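Papers > Workbench Studies > Section 4

4. What the cloth does for small parts

I started this part of the study because I kept losing things. My old bench at Lomholm was bare and hard, and anything round that I put down near the edge went straight over it (I still find bits under the radiator!). So in June we covered the bench in gray fabric, and I asked everyone to lay parts flat and go on working as usual. We logged 564 put-downs over 11 sessions. 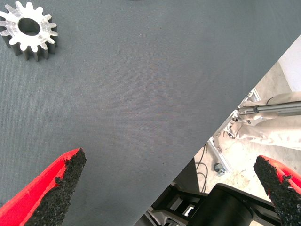 Category: Surfaces and small parts

Figure 4. A metal spur gear lying flat on the gray cloth.

I like the gear in Figure 4 as a test part, mainly for its teeth. A silvery part stands out nicely against the gray, and even the thin shadow on one side helps you judge how thick it is. The cloth does show every dark speck, though, and Danang Lau wanted those brushed away before each session. I let them stay – real benches have specks. We also tried the Plomer mat, but people complained about the glare and I dropped it after 4 sessions. Edge losses are in the next section.

Comments

Mawar Ngau: Did you glue the cloth or just stretch it? Mine wrinkles at the corners.

boltbox: We use felt at work and the lint gets into everything, so I'd love to see that measured too.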